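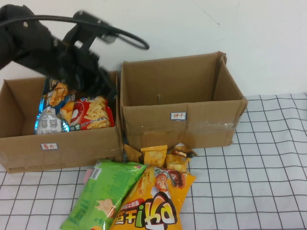

Kane Tomoana puts it down to timing: the arm at Lamthorpe kept closing 14 hundredths of a second after it should have, and a snack bag slides a long way in that.

The fault first showed up in December, during sorting trials for Seol. Grip commands were queuing behind status messages, and the safety stop sat in the same queue. With the left box packed and the right one still empty, a late grip costs a bag of chips. A late stop could cost a finger — that was what halted the work. 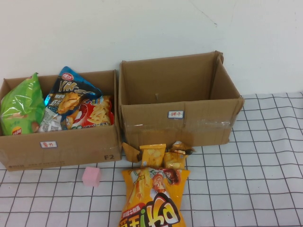 Stop signals now travel on their own line, and the team has run 30 test stops without a delay.
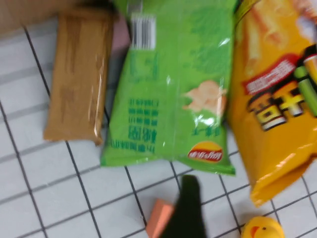

A gripper finger near a green chip bag at Lamthorpe.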